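PRESS RELEASE - for use from Friday

Pronik brings out Brullance, a set of foam blocks with a proper metal tray

Pradthorpe, February

Hello! I'm Kári Þorgeirsson and I run Pronik, which is a foam workshop on the Pradthorpe road with a cutting room, a packing room and a kettle. We've cut foam for other people for years (cushion insides, camping mats, the grey stuff that goes round a trumpet in its case) and now we've finally gone and made something with our own name on the lid. It's called Brullance, it's a box of foam blocks and a shallow tray to keep them in, and it goes on sale this Friday.

I know a press release is supposed to be written as if by somebody in a suit. I had a go at that version and fell asleep during the second paragraph, so you're getting this one. Please cut it about however you like.

What's in the box

There are 38 blocks in a set, all plain rectangles, and they come in two lengths. The long ones are what you'll reach for most. The short ones fill gaps, prop things up and vanish under the sofa. We tried arches, triangles and a sort of half moon that I was very fond of, and in the end every single person who tested the set pushed those to one side and went on building with the rectangles. So out they went, half moon and all. I've still got a bag of them at home if anyone wants some.

The colours are orange-red, dark green and a reddish brown. We wanted colours you could leave out in the living room without feeling you'd moved into a nursery, and the dark green in particular took ages. Our first try came out like school jumpers and the second was nearly black by lamplight. The one we've settled on looks right next to wood, and it hides fingermarks as well.

The foam is dense enough to stand up on its end and stay there, which sounds like nothing much until you've tried it with the soft sort. Soft foam leans. You get three storeys up and the whole thing starts to bow like a tired waiter. Ours is firm, with square-cut edges, and it still makes hardly any noise when it comes down - a soft patter, I'd call it. If you live above somebody, or you've got a baby asleep next door, you'll see why I keep going on about this.

And then the tray

I could talk about the tray all day, so do stop me. It's grey metal, it's shallow, and the sides slope outwards so you can get your fingers under a block that's gone flat against the edge. Straight sides were hopeless for that. We had a straight-sided one on the bench for most of last summer and you'd see people tip the whole lot out just to fetch one piece from the corner.

It does scuff. I'd like to be clear about that from the start as I've already had one very polite email on the subject. Metal that gets used gets marks on it, and the floor of the tray will pick up scratches in the first week if you slide it about, put your keys in it, or let it spend a day in the shed. We looked at painting it and the paint chipped, and chips look far worse than scuffs. The trays we've had the longest are my favourites, for what it's worth.

People have asked about a lid. There isn't one. The blocks go back in the cardboard box if you want them out of sight, and if you don't, the tray sits on a shelf and looks quite nice there.

Who it's for

Children, obviously, though I never meant it only for them. We handed early sets round to anyone who'd take one and they came back with all sorts of stories. A woman who teaches evening drawing used hers for shadows, setting up two or three blocks under a lamp at a time. A man getting over a broken wrist did a bit of sorting every morning, colours first and then lengths, and said it beat squeezing a ball. My own mother builds little walls with them while she's on the phone. She doesn't know she's doing it.

I like sorting best myself. Tip them in any old how, then turn them until they all lie the same way. It takes five minutes and I feel better afterwards, and I can't tell you why. There are no instructions in the box, by the way. We printed a leaflet, then read the leaflet, then put it in the recycling.

If you do want somewhere to start, we've been collecting games on a sheet pinned up in the packing room. One of them is called Lodgers: each player drops a block in the tray from shoulder height and it has to be left exactly as it lands, standing, leaning or flat, and you keep going until there's no floor left to hit. Another is just picking them out with kitchen tongs, which is harder than you'd expect with the ones that have ended up standing against each other. The third one is rude and belongs to the cutting room.

Looking after it

Wipe the blocks with a damp cloth and stand them up to air. Don't put them in the washing machine, please! A warm wash won't melt them but they come out with rounded corners and they never stack properly again. Keep them off radiators and away from dogs. The tray wants a wipe and nothing else. If you use it on a polished table, put a bit of card or an old place mat underneath, since the bottom edge is metal and your table isn't.

Lost blocks can be replaced one at a time. Write to us with the colour and say whether it's long or short and we'll pop it in the post. We won't ask what happened to it.
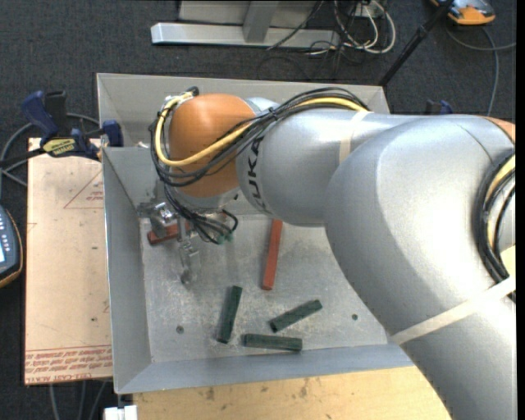 Can I buy the tray without the blocks?

From April, when the second delivery of trays is due. Until then each one is going out with a full set, and we'd sooner not break any up. Send us a note if you'd like to go on the list and we'll write when the loose ones are in.

Where to get it

Sasaki, the toy and paper shop on the corner of Pradthorpe market square, will have Brullance in the window from Friday morning. They've been kind enough to keep a set open on the counter so you can have a go before you buy, and I'd encourage you to knock something over while you're there. Everybody does. You can also buy from the workshop door on weekday afternoons. Ring the bell twice, as we can't hear the first one over the saw.

The first batch is small, up to 200 sets depending on how the packing goes this week. We box them all by hand, and it's slower than I promised the bank. When that batch has gone there'll be a gap of a few weeks and then more. I'd rather say so now than have anybody make a trip for nothing, so if you're coming a long way, give Sasaki a ring first and they'll put one behind the counter for you until closing time.

Schools and playgroups can borrow a set for a fortnight. Just ask, and tell us roughly how old the children are. We've only got a few to lend, they've all been round the houses already and they look it, but the blocks have been cleaned and counted.

Notes for anyone writing this up

Pronik is me, four colleagues in the cutting and packing rooms, and a Saturday helper. We began with upholstery foam and that's still what pays for the lights. Brullance is the first thing we've designed ourselves from start to finish, and the name comes from a typing mistake on a label that all of us ended up liking more than the real one. It's said the way it's spelt. Please don't correct it to "Brilliance", even if your computer begs you to.

I'm happy to talk on the phone, or better still come over and sit at the bench with a tray in front of you. Mornings suit us best. If you need a set for a review we can lend you one, and we'd like it back afterwards with all its blocks, please.

Contact: Kári Þorgeirsson at Pronik, Pradthorpe. Leave a message if I don't pick up and I'll ring you back after lunch.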